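Meldale Evening Institute
Care of Household Surfaces, Session 4
Pale surfaces: looking, wiping, leaving alone

Before we start

Please bring back the cloths you took home last Saturday. They do not need to be ironed. Those of you who missed the session on kitchen wood can copy the notes from Enda Duggan, who has kindly written them more neatly than I did.

This session is for pale surfaces inside the house: painted shelves, light worktops, the doors of cupboards, window sills, folding tables. In Drumska, where I had my first work as a cleaner, most of the flats had everything white or light grey. I learned there that a pale surface is the most difficult one to see properly. On dark furniture the dust shows itself. On pale furniture you can look straight at a stain and miss it, and then in the evening, with the lamp on, it is there.

1. Looking

Put off the ceiling light. Use the window or one lamp from the side. Bend down until your eyes are nearly at the height of the surface and look along it, then walk to the other side and look again. Many marks are visible from one direction only.

Write down what you find before you touch it. In the class we use these words, so that we understand each other:

Shade: a part that looks darker or lighter, with no clear border. It can be only the light. Move the lamp. If the shade moves also, there is nothing to clean.

Tint: a part with a little colour in it, for example pink, yellow or green. It may come from a curtain, from a wall or from your own clothes. Hold a sheet of white paper beside it and compare.

Line: something long and narrow. It may be a joint, a fold, a scratch, a hair, a pencil mark or a shadow. Do not decide too quickly.

Spot: small, with a border you can follow with the finger.

Last year one student spent the whole break rubbing at a tint on a sill in our classroom. It came from her red coat on the chair. We all laughed, she too, but the paint on that sill is now more shiny in one place, and this will not go back.

2. Testing

Take a soft cloth, slightly damp, with water only. Choose a place near the back or under the edge. Wipe once, wait until it is dry, and look from the side as before. If the cloth has taken colour from the surface, stop and ask me.

For a line there is one more test. Pass the fingernail across it very lightly, not along it. If the nail falls into it, you have a joint or a scratch and wiping will not remove it. If the nail feels a small step up, something is lying on the surface or is stuck to it. If you feel nothing, it is a stain or a shadow, and you can go on with the damp cloth.

3. Wiping

Fold the cloth in 4 and turn it to a clean side often. Begin at the far edge and come towards yourself. Go in straight passes, each one a little over the one before. Circles leave rings on a matt finish.

Soap: two drops in a small bowl of warm water, up to 15 drops in a full bucket. More than this leaves a film, and the film collects dust again. Rinse with a second cloth and dry with a third.

Joints need a dry brush first. If you put water on a dusty joint the dust becomes a grey paste and goes deeper. An old toothbrush is good enough.

Powder cleaners and the rough green pads stay in the cupboard for this session, please.

4. Practice

Look at the picture for some minutes without speaking, and make your list with the four words from part 1. 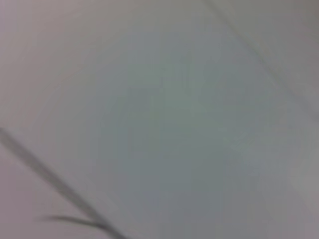 Otis Mbeki

The grey is not the same everywhere. At the left it goes a little towards pink or lavender, and in the middle it is cooler. I would write both as "tint, compare with paper". The thin dark streak in the lower left is a line, and I would not write more than that before the nail test. There is a second line at the upper right, much weaker, which could be a seam or a fold. Most students write down the dark one and forget this one.

At your table you will then do the same with a real surface. Work in pairs, one looks and one writes, and change after the first list. Keep the two lists separate and compare them only at the end.

For next time

Choose one pale surface at home and make a list for it in the morning and again with the lamp in the evening. Bring both. The practice boards from Clollum will be in room 294, where we have the bigger sink, so please go directly there and bring an apron.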